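Plokwood Maple Board, large size – my review after one autumn

Reviewed by Doğukan Ertürk
Sun 7 November

I bought this board for our work table, and I waited some weeks before writing because a wooden board always looks good on the first day. My old one was a thin beech board from a supermarket. It bent in the middle during its second winter, and after that every small thing you put on it wanted to travel to the corner.

The Plokwood comes from a small workshop in Drerkesent, and I ordered it through the Türkmen shop in Uvudgate, where they keep two sizes on the shelf. Mine is the large one. I paid 51 for it, delivery included. The same shop had a bamboo board for 38, and I was holding both in my hands for a long time. I took the maple for its color. It is light and calm, and small colored pieces are easy to see on it.

The packaging was plain brown paper and a cardboard sleeve, with no plastic. Inside there was a card with care instructions in four languages. The English part says only "oil it and keep it from the radiator". I would like to have a little more information than this, for example which oil. I asked the shop and they told me any food-safe mineral oil. I gave it two thin coats and left it standing overnight between them.

Now about the wood itself. The grain is wavy and it changes from one plank to the next, so you can see very well that the board is joined from several pieces. Some people do not like this. My sister asked me if it was repaired. I like it, and for a flat board the joined construction is normal. I pass my fingernail across the seams from time to time and I don't feel any step. After the oil one of the planks became a little darker than its neighbor, then it went back almost to the same tone.

Flatness was my main question. I put a steel ruler across it when it arrived, in both directions and then from corner to corner, and I could not push a sheet of paper under the ruler. Last week I repeated it with the same result. For me this is the most important point of the review, and here the board gets full marks.

We use it for sorting and building with small printed shapes, the kind with cylinders and stars and other forms in strong colors. My nephew groups them by color, then he mixes everything and starts again by form. Pieces with a flat bottom stand well on the maple. The surface is smooth but it is not slippery like glass, and a piece which is pushed slowly goes where you push it.

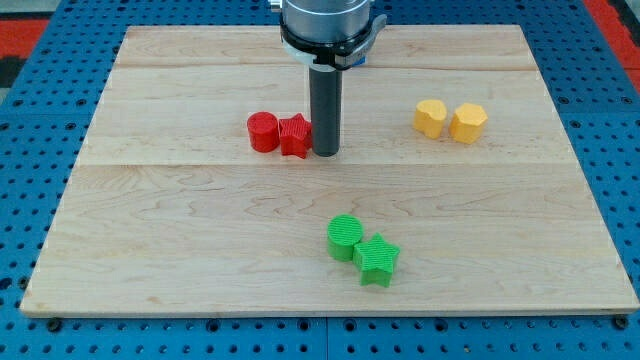 The maple board on the blue perforated table, with red, yellow and green pieces set out in pairs.

The table under it is metal with rows of holes, and on such a table small things are never comfortable without a board on top. I must mention one weak point. The board has no rubber feet. On metal it can slide if you lean on the front edge with your arm. I bought a set of 12 thin felt dots, used 4 of them, and it was better but not perfect. A sheet of shelf liner cut to size worked best. In my opinion the maker should include something like this at this price.

The edges are cut straight. I went over mine with fine sandpaper for a few minutes, only the corners, and now they are more pleasant for the wrist.

Cleaning is simple. A damp cloth, then a dry one. A pencil line came out with an ordinary eraser. A drop of blue ink did not come out completely, and I can still find the place if I look for it.

What I like: the flatness, the light color, the honest packaging.
What I like less: no feet, the too short instructions, the sharp corners on arrival.

If you want a board for cutting bread only, you can spend less. For a work surface that must stay flat, I am satisfied and I would order the same size again. The shop says a version with a groove at the edge will come later in the winter, but for our use the plain one is better, as small pieces would get stuck in the groove.

My rating: four stars of five.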